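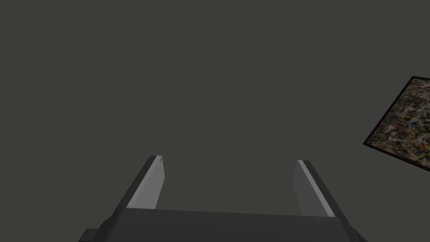

Ticket attachment 1: rendered view, gripper fingers raised against a plain gray backdrop.

Town of Salameh -- Office of the Clerk
Support Ticket 717
Category: Council records and voting display
Priority: High
Status: Resolved, follow-up open

Reported issue
The roll call for the second reading of the parking ordinance was posted to the public agenda page with an incorrect result. The page showed the measure as failed. The council had adopted it, and the paper tally sheet signed at the dais confirms adoption. A resident telephoned the Clerk's office at 8:40 a.m. to ask which result was correct.

Systems involved
Nilari agenda software (meeting records and public page)
Fasance voting panels in the council chamber

Log

8:55 a.m. Ticket opened by the Clerk's office. The public page was marked "Under Review" and the posted result was hidden. The signed tally sheet was scanned and added to the internal record.

9:20 a.m. Assigned to Chiyo Sakai, Records Systems. The voting panel log was requested for the full meeting, including the closed session period, when the panels are expected to be idle.

10:05 a.m. Panel log received. All votes on the ordinance were recorded correctly at the panels. The error therefore occurred during or after the transfer to the agenda software.

10:30 a.m. The transfer record was compared with the agenda. Item 28 had been divided into two parts during the meeting at the request of the Makine Ward representative. The first part, a motion to table, failed. The second part, the vote on adoption, passed. The software kept the original item number for both and displayed only the first result it received.

11:15 a.m. Attempted correction: the item was reopened and the transfer was run again. The public page continued to show the motion to table. No other items were affected by this attempt.

11:50 a.m. Second attempt: the two votes were entered as 28A and 28B, and each was linked by hand to its own panel record. The preview page then displayed both results correctly.

1:10 p.m. The Clerk reviewed the preview against the signed tally sheet and approved it for posting. The "Under Review" notice was removed. A dated correction note was added beneath the item, as the town's records policy requires.

1:25 p.m. The resident who reported the matter was called back and informed of the correction.

Cause
When an agenda item is divided from the floor, the software does not assign a new number unless the meeting operator does so before the vote is opened. The operator guide does not mention this step.

Follow-up
1. Records Systems will review some 100 earlier items for divided votes. Any error found will be reported to the Clerk before a change is made to the public page.
2. The operator guide will be amended prior to the March budget hearings -- a draft is due to the Clerk for comment.

The adoption of the ordinance is not affected by the display error. The signed tally sheet remains the official record of the vote.

Ticket to remain open pending completion of item 1.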